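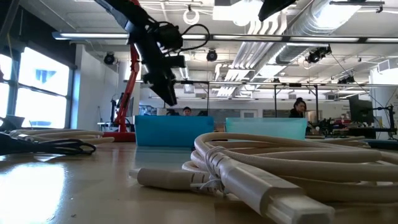 Coiled off-white cable with a white connector plug.

Wonham Transfer Room, visit report, 2018-02-19

The Dastow label keeps its blues masters at Wonham, in a two-story brick building behind the old pressing hall. The archive holds 1,688 reels, most of them quarter-inch, recorded at 7.5 or 15 inches per second. Visitors are admitted in groups of five. The tour takes in the vault, the cleaning station and the transfer room, in that order.

Reels are inspected for edge damage and splice failure before they go near a machine. Tapes with sticky binder are baked at low temperature and left to cool overnight. Playback alignment is set from the tones at the head of each reel – where there are none, the engineer adjusts azimuth by ear and writes the setting on the box.

We heard three transfers from the Wakeo sessions, a run of solo guitar and voice recordings made with a single microphone. The flat transfer had audible hum and a slight speed drift in the second verse. Drift is corrected in software and the hum is left alone in the archive copy. Foot taps are kept in both versions. 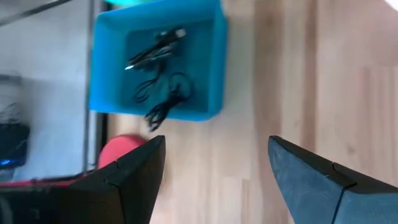 Custódio Figueiredo asked why the hum was not filtered out at the start, and added that the Mac an tSaoi reissue of the same songs had been cleaned so hard that the low strings lost their weight. The engineer agreed about the low strings. Filtering is done on the release copy only, with a narrow notch at 60 Hz.

The vault shelving has room for up to 3,000 reels. The next open day is planned for later in February, with the same route and a longer listening session.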